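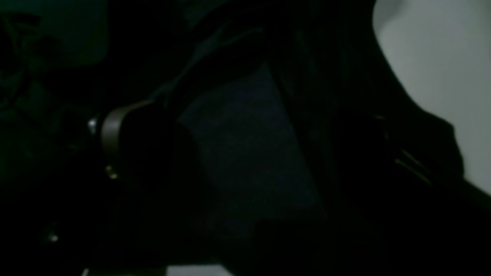 Black is the hardest colour to dye well, and it's the one everybody thinks will be easy. I thought so too, before I ruined my first lot of shirts in January and had to start reading up properly. So this week's session is all about black and very dark blue: how the colour gets into the cloth, why it leaves again, and what you can do about it at home with a bucket and some patience. Part of the trouble is just seeing what you've done. Dark fabric drinks up the light, and when it sits against something pale grey you get a strong outline and then only faint folds and creases inside it, so a patchy bit can hide from you for days. Do your checking by a window, please!

What "black" means on a label

Most black dye powders are mixtures. There's usually a navy or a purple in there doing the heavy work, with a bit of orange or yellow to pull it back to neutral. If you put one drop of the dye bath on wet kitchen paper you'll see the colours creep apart (do try this, it's the best five minutes of the whole course). When a shirt fades to brown or to a sad sort of plum, one of those colours has gone faster than the others.

Cotton likes reactive dyes, the kind you fix with soda ash. Wool and silk want acid dyes. Polyester wants neither, and I get asked about it every single term - the answer is still disperse dye and a lot of heat, and we won't be doing it in this room.
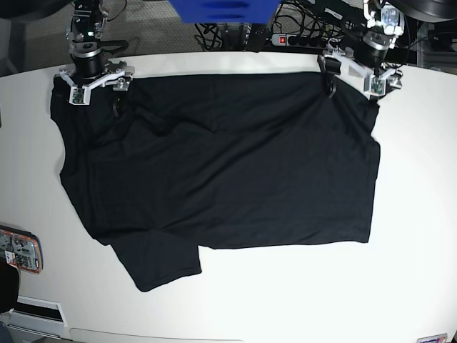
Fig. 2. Black T-shirt on a white table, with creases and lighter sheen lines across the middle.

How much dye?

For a mid blue I'd use a small amount of powder and get away with it. For black you need far more, often double what the packet suggests for other shades. Weigh the cloth dry and write it down. The sample recipe on your sheet is for 410 grams of cotton, and it scales up or down quite happily.

Then rinse. Then rinse again. The dye that hasn't joined on to the fibre is what turns your towels grey later, and cold water alone won't shift it. I do one cold rinse, then a long hot soak, then another, until the water is clear enough to read print through.

The Gresine samples

I've pinned up the strips from Gresine, the old dye works at Dullelden, next to the sink. They kept a shade book with 2,000 entries in it, and 120 of those were blacks of one sort or another (blue-blacks, green-blacks, one called Dirnstead that looks like wet slate to me). Have a look before you leave and pick the two you think are closest. People never agree.

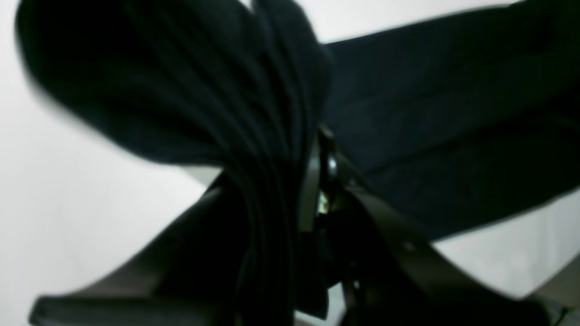
Fig. 3. Dark navy fabric. Compare the gathered pleats with the flatter panel on the right.

For next time

Bring one plain cotton item you don't mind losing, washed with no softener. Read the Tamura chapter on indigo, skipping the chemistry at the end if it makes you cross. And wear old shoes.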